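I signed up for the Monday robotics class at the Zidstead makerspace expecting to be annoyed, and I have been, though for other reasons than the ones I walked in with.

The pitch on the flyer was that by the end of term we'd have a robot arm setting a table. Clearing it, too. I have teenagers at home, so I know what a big claim that is. The course runs 8 weeks and costs 200 dollars, and the room is down the hall from the pottery kiln, which means you learn about automation to the smell of hot clay. I'm five weeks in. A few people asked me to write up how it's going, and I've put it off because I keep changing my mind.

Most of what we do is put things in squares. The table is covered in brown paper and taped off into a grid in blue, and every object has a cell it's supposed to start in and a cell it's supposed to end up in. Plates, fruit, a cutting board, a wine rack with bottles in it. Somebody reads the task off a sheet, somebody else runs the arm, and the rest of us write down whether it worked.
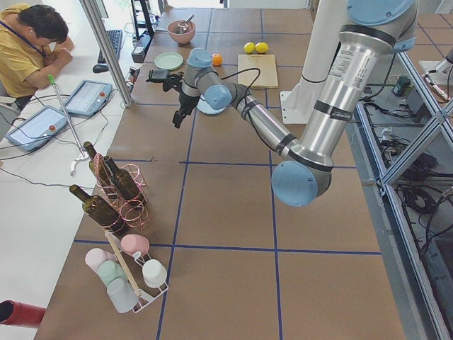

My first complaint is the word "learn." The handout uses it on every page. The arm learns to pick up a plate, the arm learns where the orange goes. What I've watched is a group of adults doing the same small job over and over so that a computer has enough copies of it to imitate. Fine, maybe that's learning. My kid learned to set the table in one evening and has been pretending to forget ever since, so I'm not sure which of them I should be impressed by.

My second complaint is the scoring. We log a run as a success if the object ends up inside its tape lines. Inside means touching the paper inside the line, and there's a lot of wiggle room in that. A plate that overlaps the tape gets argued over for five minutes and then usually gets a yes, and the yes goes into the spreadsheet looking exactly like a clean one. At last count we had 153 runs in there. I asked how many were arguable and got a shrug.

I also think fruit is a soft target. Fruit is roughly gripper-sized, it's bright, and it doesn't break if you squeeze it a little wrong. I'd like to see the arm try a wet fork. I've suggested the wet fork three times now and it's on a list somewhere.

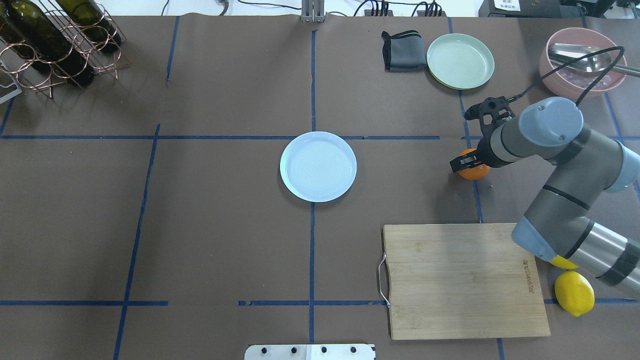 What the other team is doing

There's a second class over in Clondstead working from the same handout, and at the end of term the two groups meet for a kind of friendly contest. They call their setup Edon. Ours is Sisodia, which was picked by a vote I lost. (I wanted Busboy.)

The contest rules are one page long and I have read them more times than is healthy. Each team gets a taped table and a list of moves, and you get points per object placed. There are no points off for being slow! You could take all afternoon to shift a plate one cell over and score the same as a team that did it in ten seconds. I brought this up in class and was told speed comes later. Everything I ask about comes later. Speed, forks, anything with liquid in it, a table that hasn't been measured and taped beforehand.

Clondstead has been telling people they'll have 2,000 recorded runs by the contest. Maybe so. I'd want to know how many were the same plate going to the same square, and who decided which ones counted.

In fairness, because my sister says I only ever write the bad half — I do look forward to going. The plates are the part I like watching best. You have to come at the rim just so, and when I ran the arm myself I found out how much my own hand does without checking in with me. I was terrible at it. I went home and picked up a saucer a few times in the kitchen, slowly, feeling like an idiot.
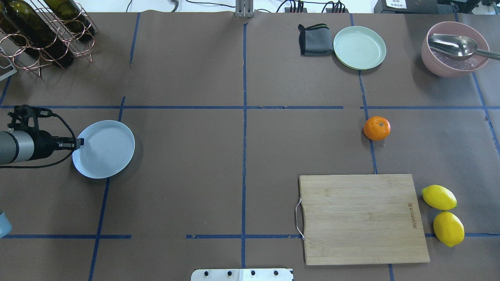 Marguerite, in the comments on my last post, thinks I'm being too hard on the scoring. Her view is that every beginner class she ever took had soft grading in it somewhere, and that a group still arguing over tape lines in week five is at least looking at the tape lines. She'd worry more if we'd stopped. She also wants it on record that she would have voted for Busboy.

I'll give her the first part. I still want two columns in the spreadsheet, one for yes and one for "yes, after discussion," and I'm going to ask for it again next week. If they add it I'll post the numbers for both. If it goes on the list with the fork, I'll post that.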